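# Retenedor fijo o férula nocturna tras quitar brackets

**molar_63** · 18:40

Me quitan los brackets en mayo, después de casi dos años y medio. En la clínica me dan a elegir entre retenedor fijo lingual de canino a canino o férula nocturna transparente. El presupuesto de la fija es de 201 euros por arcada y el de la férula es algo menor, pero me avisan de que habrá que reponerla.

¿Qué os pusieron a vosotros y qué tal a largo plazo?

---

**Burkel** · 19:05

Llevo las dos cosas: fija abajo y férula arriba. 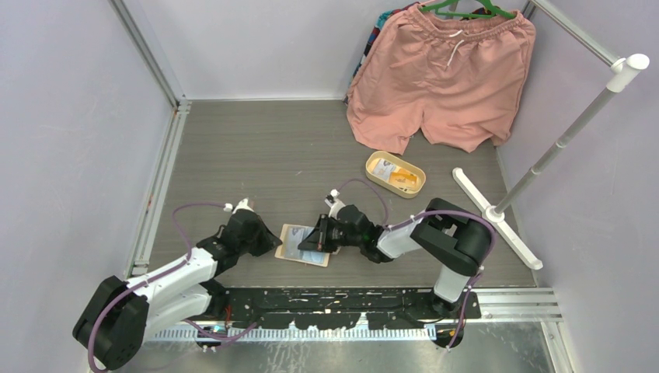
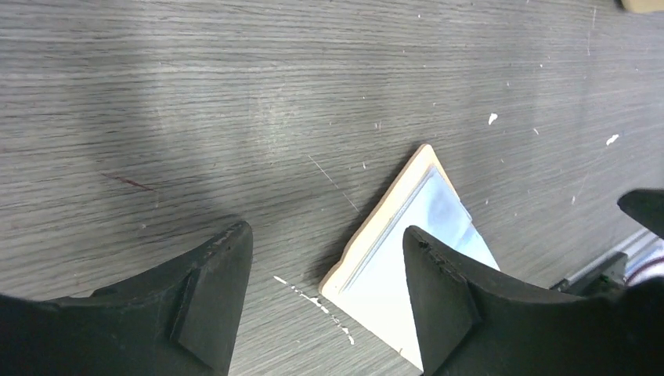 La fija de abajo me la pegaron el mismo día que me quitaron los brackets y en seis años se me ha despegado dos veces, siempre por el mismo canino. La férula de arriba la uso todas las noches y ya voy por la tercera. La primera se me rajó por no guardarla en la caja. Mi consejo con la férula es que busques un sitio fijo para dejarla y que no sea una superficie de su mismo tono: sobre un tablero gris con veta como el de las fotos, una férula transparente casi ni se ve, y así perdí la segunda. Desde entonces uso una caja naranja.

Si tuviera que elegir solo una, elegiría la fija para los incisivos inferiores, que son los que más se mueven.

---

**dentina** · 19:22

No estoy de acuerdo con Burkel. La fija da problemas de higiene que la gente no ve hasta la revisión. A mí me acumulaba sarro por detrás de los incisivos y acabé con la encía inflamada. Me la quitaron y pasé a férula. Cuatro años así y los dientes siguen en su sitio.

Eso sí, hay que ponérsela. Si eres de los que se olvidan, ni te lo plantees.

---

**Burkel** · 19:31

Lo del sarro se arregla con cepillo interproximal y una limpieza cada seis meses. Yo no he tenido problemas de encía.

---

**dentina** · 19:38

Tú no. Yo usaba enhebrador a diario y aun así. Depende mucho de la saliva y de cómo te dejen el cemento — si queda rebaba, ahí se pega todo.

---

**Rindex** · 20:10

Trabajé unos años de auxiliar en una consulta de ortodoncia. Lo que se hacía allí:

- Caso con apiñamiento fuerte abajo: fija inferior siempre.
- Caso con espacios cerrados entre los incisivos superiores: fija arriba también, si la mordida lo permite.
- El resto: férula, el primer año todas las noches y luego según la revisión.

Lo de «si la mordida lo permite» es importante. Si los de abajo golpean contra el alambre de arriba, se despega cada dos por tres. Pregunta por eso antes de pagar.

---

**molar_63** · 20:24

Gracias. Mi caso era apiñamiento abajo, y arriba solo un diente girado. Entonces, ¿fija abajo y férula arriba, como Burkel?

---

**Rindex** · 20:29

Por lo que cuentas sería lo habitual, pero que lo decida quien te ha llevado el tratamiento. Pregunta también si las reparaciones de la fija van incluidas y durante cuánto tiempo. En muchos sitios el primer año sí y después te cobran cada pegado.

---

**colmillo_sur** · 22:48

Yo pagué 2231 euros por el tratamiento completo y la retención no entraba. Me enteré el último día. Mirad bien el presupuesto.

---

**dentina** · 22:55

Lo mismo aquí. Y pide que te guarden el escaneado o el modelo. Para la segunda férula me volvieron a cobrar el molde porque ya no tenían el primero.

---

**molar_63** · 23:02

Apuntado. Tengo revisión antes de la retirada y preguntaré por la mordida, las reparaciones y el escaneado.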